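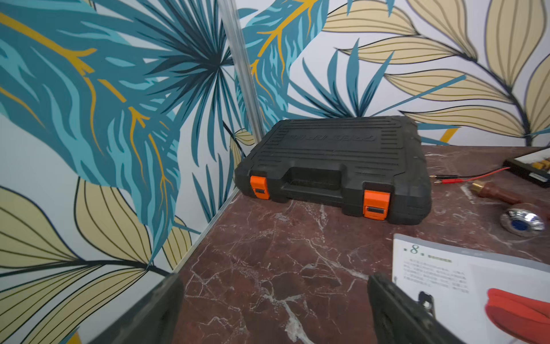 Tips for trying out a small gripper at home, on the worktop you already have

By Aivar Ķēniņš
October
Comments (16) Shares (90)

I have now tried three grippers on the same arm in my kitchen, and I made many mistakes which were not necessary. In this page I collect what I would like to have read before. It is for people who have a small arm at home and want to choose between fingers, or between two controllers, without a laboratory. My English is from school and from manuals, so please be patient with it.

Choose the objects first

Most people begin with a cube or a ball of foam. A cube tells you very little, every gripper can hold a cube. Take things from the drawer which you really use. I work with a hard tool case with orange latches, a black device with its two test leads, a tool with a wooden handle, something round and shiny, and a booklet. Each of them is difficult in another way. The case is wide and has a handle that is sunk into the front. The leads are thin and lie flat. The shiny thing is a problem for the camera more than for the fingers. The booklet is a problem for everything.

Write the objects on a paper and do not change them in the middle of the test. I changed mine once, after the second gripper, and all my notes from that week were useless for comparing.

The worktop

A polished stone top is slippery. Small objects run away from the finger when it touches them from the side. You can put a thin rubber mat under them, but then you must use the mat for all the grippers. I do half of the attempts on the bare stone and half on the mat, and I write two columns.

Veined marble is also not easy for a camera which looks for edges. My software took a white vein for a cable several times. If this happens to you, try first to lower the camera by a few centimetres, and only after that change the settings. A patterned wallpaper behind the objects makes similar trouble, large leaves more than small ones. I don't advise to cover the wall. You will want the arm to work in a real room later, so it is better to know it now.

Mark the place of each object with small pieces of paper tape. Masking tape comes off stone cleanly if you take it away the same evening. If you forget it for a month, use warm water with a drop of washing-up liquid and wait, do not scrape with a knife.

The fingers

The first pair I had was the flat one from Hadovetti. They are stiff and they close parallel, and for a handle or a booklet spine they are good. On a round object they touch only in two lines, and it turns between them. I glued on them a strip of bicycle inner tube, cut with kitchen scissors. Clean the rubber with spirit before gluing, and let it dry the whole night with a clothes peg on it.

The second pair is from Kiani and is soft. It takes round things very nicely and almost never scratches. With the tool case it was hopeless, the fingers bent outwards and the case stayed where it was. To be fair, the case was full. Empty it if you only want to test the grip, and fill it if you want to test the lift, but do not mix the two in one table like I did.

The third pair I printed myself after a drawing from Clifford Turcotte, who lives in Jeltadville and answered all my letters with great patience. It is a stiff finger with a soft tip. For me it is the best of the three, although the tips wear out and you need to print new ones.

Before every session wipe the fingers with a damp cloth. Flour and cooking fat are in the air of a kitchen even when you don't see them, and a greasy fingertip will spoil your results more than a bad controller.

The camera at the wrist

Put it so that you can see both fingertips when they are open. It feels like a waste of picture — you lose a part at the bottom — but without the fingertips you never know if the object is really between them. Tie the camera cable along the arm with soft hook tape. Do not use cable ties, you will move it ten times in the first week.

For shiny things, turn off the lamp directly above and use the light from the window or a lamp with a paper shade. I got fewer wrong readings at four in the afternoon than at eight in the evening under the ceiling lamp.

Test leads and other thin things

Unplug the leads from the device if you can, and switch the device off in any case. Let the arm come from above, with the fingers crossing the lead and not along it. Start at slow speed. The probe tips are sharp and will go into a soft finger, so grip behind them, on the plastic.

Paper

For booklets I have no good tip. Page turning works perhaps once in a while with the rubber strip and never with the soft fingers. If somebody in the comments has a better way, I will add it.

Two controllers, one kitchen

I bought the second controller used, from a shop in Dridthorpe. If you compare controllers, keep the same fingers on for the whole comparison. I made up to 500 grips with each one, over several evenings, and the difference which I had felt so strongly on the first evening became quite small. My notebook has now 1,129 lines — with the crossed-out ones — and the most useful column in it is the one called "what did I change today".

When you stop for the evening, open the gripper and park the arm low, away from the edge of the worktop. Then pull the plug before you start to cook.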